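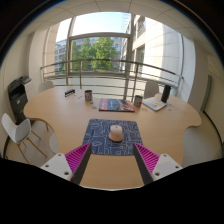
회의록은 회의가 끝난 뒤에 쓰기 시작하면 늦습니다. 안건별로 빈 칸을 미리 만들어 두고 회의 중에는 그 칸만 채우는 편이 훨씬 빠릅니다. 가장자리가 물결처럼 굽은 밝은 색 나무 회의 테이블에서는 앉은 순서가 헷갈리기 쉬우니, 참석자 이름도 자리 순서 대신 가나다순으로 적어 둡니다. 이 글에서는 문서 편집기 하나로 회의록 양식을 만들고 정리하는 방법을 설명합니다.

1. 양식 만들기
새 문서를 열고 맨 위에 회의명, 시작 시각, 장소, 참석자를 한 줄씩 적습니다. 그 아래에 안건 제목을 쓰고, 안건마다 '논의', '결정', '할 일' 세 칸을 둡니다. 안건이 9개를 넘으면 회의를 2회로 나누는 것을 권합니다. 한 번에 다 넣으면 뒤쪽 안건은 대개 제목만 남습니다.

2. 회의 중에 적기
발언을 그대로 받아 적지 않습니다. '논의' 칸에는 의견이 갈린 지점만 짧게 씁니다. '결정' 칸은 결정이 난 순간에 채우고, 문장을 소리 내어 읽어 참석자에게 확인받습니다. 숫자와 제품 이름은 특히 조심해야 합니다. 예전에 Jistero 납품 수량 771을 717로 적어서 발주서를 다시 쓴 적이 있습니다.

약어는 회의 전에 정해 둡니다. 저는 Grestenon은 G, Pramano는 P로 적고 나중에 '모두 바꾸기'로 풀어 씁니다. 이때 '단어 단위로 찾기'를 켜지 않으면 다른 영어 단어 속 글자까지 바뀝니다.
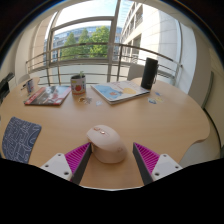
글: Nkechi Adebisi | 분류: 문서 작성 | 조회 2392

3. 할 일 정리하기
할 일에는 담당자, 내용, 기한을 모두 적습니다. '견적 확인'처럼 쓰지 말고 'Tello 견적서의 운송비 항목 확인, 9월 말까지'처럼 씁니다. 담당자가 둘이면 먼저 연락할 사람을 앞에 둡니다. 기한이 정해지지 않았다면 빈 칸으로 두지 말고 '미정'이라고 적어야 다음 회의에서 다시 다룰 수 있습니다.

4. 다듬어서 보내기
회의 당일 오후 5시 전에 보내는 것을 기준으로 잡습니다. 보내기 전에 '논의' 칸을 한 번 줄이고, 모든 안건의 '할 일'을 복사해 문서 맨 위에 모읍니다. 메일 제목에는 회의명과 '회의록'만 넣고, 본문에는 결정 사항을 붙여 넣습니다. 첨부 파일을 열지 않는 사람도 결정 내용은 읽게 됩니다.

수정 요청이 오면 원본을 덮어쓰지 말고 파일 이름 끝에 '수정1'을 붙여 새로 저장합니다. 바뀐 문장은 메일 본문에 따로 적습니다.

5. 다음 회의에 다시 쓰기
지난 회의록을 복사해 내용을 지우면 예전 참석자나 결정이 남는 일이 잦습니다. 1번에서 만든 빈 양식을 별도 파일로 보관하고, 매번 그 파일에서 시작합니다. 끝나지 않은 할 일만 지난 회의록에서 옮겨 첫 번째 안건으로 올립니다.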